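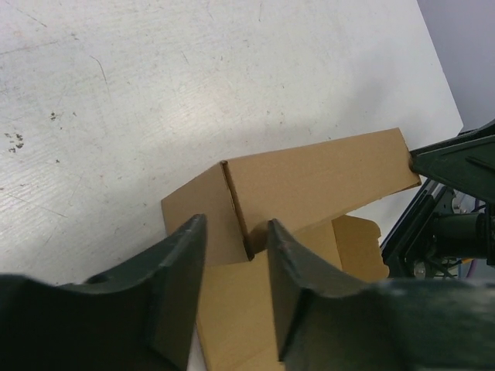
Boxes, packing and posting: the questions I get asked most

I run Niltenlow, which is a grand name for me, a spare room and a lot of cardboard. I sell second-hand crockery and the odd lampshade, and people write to me about the boxes nearly as often as they write about the plates! So I've put my answers in one place. Updated 8 July 2022.

Do you use new boxes or old ones?

Both. Plates and bowls go in new plain brown ones, and anything soft (tea towels, tablecloths, cushion covers) goes in whatever I've saved. If you've had a parcel from me with somebody else's name crossed out on the side, that's me being thrifty and I'm not sorry.

Why plain boxes? Wouldn't printed ones look nicer?

I did get a quote once. The smallest order was 657 boxes, and I haven't got room for 657 of anything. I like a plain box anyway. You can write on it, you can use it again without scribbling out a logo, and the labels stick better to bare card than to that shiny printed stuff.

How do you fold a flat box without it going wonky?

Do it on a table. I spent years doing it on my knees on the carpet and they all came out squiffy. Open it out, run your thumb down each crease before you try to bend anything, then bring the short flaps in first and the long ones over the top. If a corner won't sit down, don't force it — open the whole thing up again and see whether one of the little tabs has folded the wrong way inside. It nearly always has.

The ones that come with no instructions (the sort with a lid attached) are fiddlier. Sides up, then the ends, tuck the tabs, lid last. The first one takes ages and by the sixth you'll be doing it while watching telly.

What tape do you use?

Paper tape, the kind with glue already on it. I bought a roll of the Vonska one in March and I'm still on it. It tears by hand, which I love, and it can go in the recycling with the box where I live (do check with your own council). It's not much good on damp card. Plastic tape is stronger if you're sending something really heavy, I'll admit that.

One strip down the middle and one across each end, top and bottom. Yes, the bottom too. A friend posted me a casserole dish with one strip along the base and I picked up the box and left the dish on the doorstep.

How much padding does a plate need?

More than you think. I wrap each one in two sheets of paper, stand them on their edges like records, and stuff the gaps until nothing shifts when I give the box a gentle shake. Scrunched paper, old egg boxes, torn-up card from boxes too tatty to use. Bubble wrap only if somebody has sent me some.

Can I send my box back to you?

Please don't, the postage is more than the box! Use it for something else. Elif Naz Canpolat, who has bought more jugs from me than is sensible, keeps her Christmas decorations in hers and sent me a lovely note about it.

How do you store them all?

Flat, behind the wardrobe, sorted by size. The big ones at the back and the little ones in a magazine rack by the door. The magazine rack is a Fokberg and it's really too shallow, so they slide out if you walk past with a coat on. I've been meaning to change it. Keep them off the floor if your room is at all damp, because soggy card never properly recovers, even once it's dried.

What size should I get for moving house?

Smaller than you'd like. Everybody buys enormous boxes and fills them with books and then can't lift them. When I moved I had 27 small ones for the books and the kitchen, and 6 big ones for bedding and coats, and that worked out fine. Write the room on the side as well as the top. Once they're stacked you can't see the tops.

My box turned up squashed. What do I do?

Have a look inside before you panic. A dented corner usually means the cardboard has done its job and the plate is fine. If something is broken, send me a photo of the plate and one of the box, and hang on to the packaging until I've replied. I'll sort out a refund, or a replacement if I've got one. The Liao blue bowls I can nearly always replace, but most of the older things are one-offs.

Do you sell the boxes on their own?

Sometimes! I buy them in packs of 200, so if you only want a few, drop me a line with the size and I'll see what's behind the wardrobe. Collection only, I'm afraid. I did try posting boxes in a box and the sums didn't add up.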